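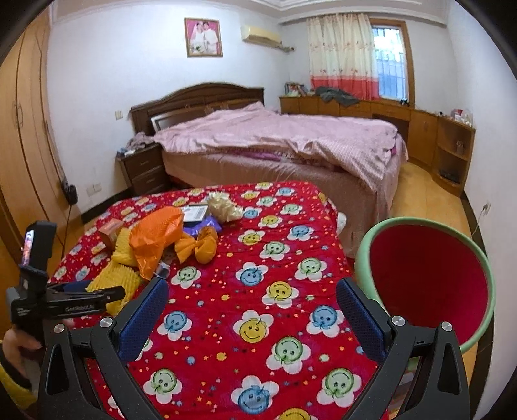
About Flidow

Flidow makes and repairs bedding. We sell quilts, bedspreads, pillowcases and mattress covers from our shop on Plullen Street, and we run a mending service for people who would like to keep the bedding they already have. Most of our customers live within an hour's drive. The rest send their quilts by mail.

How we started

Crisanto Lagman opened the shop after 3 years of doing alterations for a dry cleaner in Drilten. People kept bringing in quilts with torn bindings and split seams, and the dry cleaner didn't want the work because it took up too much table space. Crisanto took it home and did it in the evenings. When the old shoe store on Plullen Street came up for rent in October he signed the lease, put in two long cutting tables and kept the shoe shelves, where we now stack folded quilts by size.

For the first year it was repairs only. The bedding line came later, after enough customers asked whether we could make a second quilt to match the first.

What we make

Twin, full and queen sizes are in stock all year. King size is made to order. All of our quilts are cotton on both sides, and the batting is either cotton or a cotton blend — the label on the back corner says which. We prewash the fabric before cutting, so a new quilt will shrink very little in your own machine.

Children's bedding is almost 50 percent of what we sell. Bright prints do best, and reds and blues go first. We cut children's quilts a few inches wider than the standard twin so they still hang over the side when the mattress is a thick one. Matching pairs for shared bedrooms can be ordered together, and we will cut both from the same bolt.

Repairs

We replace bindings, patch holes, close seams and restitch quilting that has come undone. Bring the quilt in clean and dry. We look it over on the table while you wait and give you a written price before any work begins. If the fabric is too thin to hold a stitch we will tell you, and there is no charge for looking.

By the end of last year we had repaired 2,994 pieces. Each one gets a numbered tag and a line in the shop ledger, so if you come back we can look up what thread and fabric we used.

The workroom

Cutting and sewing are done behind the shop. Our long-arm quilting machine is in a separate building in Kneath, and quilts go there and back once a week. That is why made-to-order pieces take longer than repairs.

Orders and returns

Stock items can be returned unwashed with the receipt. Made-to-order pieces can't be returned, but we will fix any fault in the sewing free of charge. Orders over $100 ship free. For mail-in repairs, please write your name and phone number on a piece of paper and pin it to the quilt — boxes and contents do get separated.

Page last updated 2022-03-15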